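**Why does a toy sorting task need so many demonstrations?**

I asked the same thing. Udholm has 1,863 of them, and Cyprian Rutkowska reckons that's thin. In each one, two arms put toys in a blue bin - dull to watch, and I'm not convinced every repeat teaches the model something new.

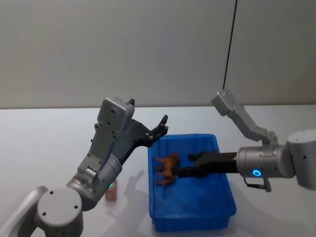
**Do you keep the failed attempts?**

We keep them, labelled as failures. Whether they help is still an open argument.

**Isn't it just memorising the table?**

Could be. A brown toy animal, a pink pig and a blue ball on a white tabletop don't add up to a kitchen. I'd want to see new objects and a different colour of bin before I believed any claim about general skill.
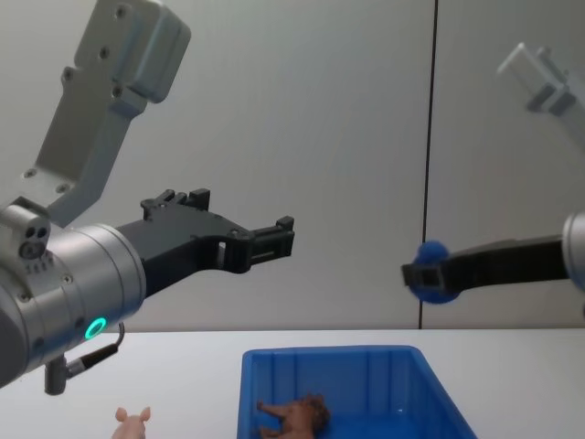
**When will it be tested on toys it hasn't seen?**

January, with 14 new toys and 3 tries at each.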